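About Tandent

Company | What we record | How we work | Formats | Contact

Tandent records demonstrations of household handling tasks and prepares them as training data for manipulation policies. Our customers are research groups and product teams who need two-handed work with cloth, bedding and clothing, carried out in furnished homes. We do not build robots and we do not train models for sale. We deliver recordings, annotations and the paperwork that goes with them.

The company was started in June by two engineers who had met on Amato, a towel-folding project that reached its limit on a lab bench. The policy from that project worked on the bench and failed on beds. Most of what we do now follows from that result.

What we record

The current catalog is garment handling. An operator works with a gripper in each hand, and the camera mounted on each gripper sees roughly what a wrist camera on an arm would see. Tasks include spreading, gathering, edge finding, folding and stacking. Knits and denim are kept as separate groups, as they differ in stretch, stiffness and the way a fold holds after release.
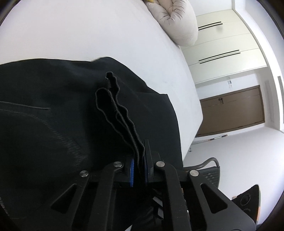
An episode starts with the grippers open and ends with them open and clear of the cloth. Between those points the operator may regrasp as often as needed. Regrasps are kept in the recording and labeled. Earlier practice on Amato was to discard any episode with a dropped edge, and the resulting data contained no recoveries at all.

Dark garments are oversampled on purpose. Black fabric gives little texture for tracking, and hems and seams are hard to pick out from a moving viewpoint. Customers asked for more of it after the first release.

How we work

Sessions take place in occupied homes, by written agreement with the household. Furniture stays where it is. Operators may clear the work surface but do not tidy the rest of the room, change the curtains or bring in lamps. Background variety is part of what is being delivered.

Each session has a task sheet. The sheet gives the garment class, the starting state and the finished state, and leaves the path between them to the operator. For trousers the finished state is a compact stack with the waistband to one side. For tops it depends on the customer's specification.

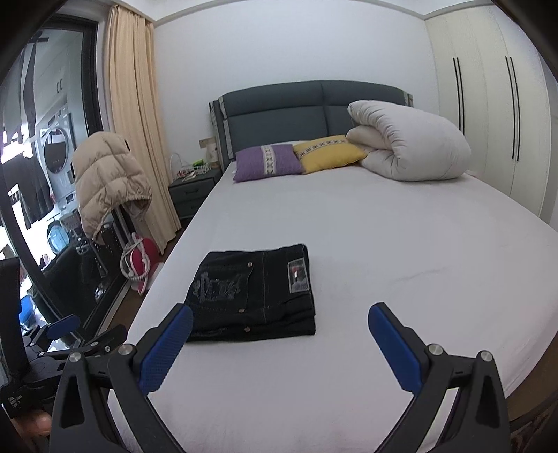
Calibration is run at the start of a session and again after any battery change. Jaw opening is logged throughout together with the pose of each gripper. If the two grippers drift apart in time by more than the tolerance in the format document, the episode is rejected at import and does not reach annotation.

Annotation is done in Oko, our in-house tool. Annotators mark contact, release, regrasp and task end. A second annotator checks every episode flagged by the first, plus a random sample of the rest. Disagreements are stored with the episode so that customers can apply their own rule.

The present release

Release 2 is named Wutidska and covers garments on beds. It contains 1692 accepted episodes recorded in 28 homes. Splits are made by home, so no room appears in both training and test. Rejected episodes are available on request, without annotation.

Privacy

Household members are asked to stay out of the room during recording. Audio is not captured. Faces, documents and screens are masked before annotation. A household can withdraw its sessions at any time before a release is frozen, and the episodes are then deleted from our storage.

People

Lucrezia Pace is responsible for data operations, including operator training and the task sheets. Questions about custom collections should go to her through the contact form. Please state the garment classes, the gripper geometry you are targeting and whether you need raw sensor logs.

Page last revised September 15, 2023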